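I keep getting the same questions about my monthly reading list, so I've put the answers in one place. Last updated April 15, 2020.

## What is this list, exactly?

Once a month I pick a handful of new nutrition and sleep papers that people have been passing around online, read them all the way through, and write a few plain paragraphs on each. It started as an email to my sister and two old coworkers. It goes to 2992 people now, and I still write it at the kitchen table.

## How do you choose the papers?

I use Skorkico to see what's getting shared, then I ignore a good chunk of it (sorry, chocolate studies). A paper has to be free to read, or at least have a free version the authors posted somewhere. I don't want to send you to a page that asks for money after the first paragraph.

I usually start with 49 or so tabs open and end up with nine papers. January was a mess and I only managed four.

## Why nine? Your old lists had five.

People wrote in asking for more sleep papers, and I didn't want to drop any of the food ones. That's really all there is to it!

## Do you read the whole thing or just the abstract?

The whole thing, including the supplement if there is one. The supplement is where you find out that half the people dropped out in week two. If the stats are beyond me I ask Valentin Bucur, who is very patient and has explained hazard ratios to me more times than I'd like to admit.

## What does "self-reported" mean in your notes?

It means people filled in a form about what they ate or how long they slept. I flag it every time. Try to remember last Tuesday's lunch and you'll see the problem. It doesn't make a study useless – I just trust small differences a lot less.

## A paper you covered has 875 participants. Is that a lot?

Depends on the question. For a trial where everybody gets weighed and has blood drawn for a year, yes, I'd be pretty happy with that. For a study trying to link one food to a rare disease, it's tiny.

## Should I change my diet because of something on the list?

Please don't, at least not without talking to your doctor. I'm a reader with a library card and a lot of opinions. One paper is one paper.

## Can I suggest something?

Yes, please do. Hit reply on any issue and paste the link. I prefer the DOI, the one that starts with 10, since press release links die all the time.

## Where did the comments go?

The old site ran on Nesta and the new one runs on Brerel, and the comments didn't survive the trip. I have them saved in a file. I may put the good threads back up someday – the Awasthi one about salt was great – but don't hold your breath.

## Can I reprint your summaries?

For a class or a newsletter, go ahead, just link back and leave the paper references in. If you're selling something, write to me first.

## I got an issue twice. What happened?

You're probably signed up under two addresses. Use the unsubscribe link at the bottom of one of them and keep the other.
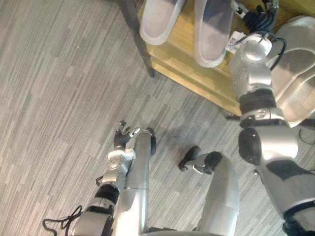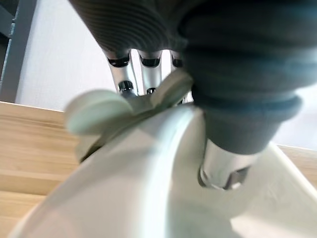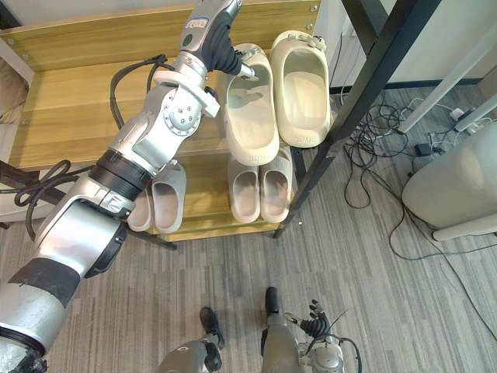

*Last one: slides on the shoe rack, with a robot arm reaching across.*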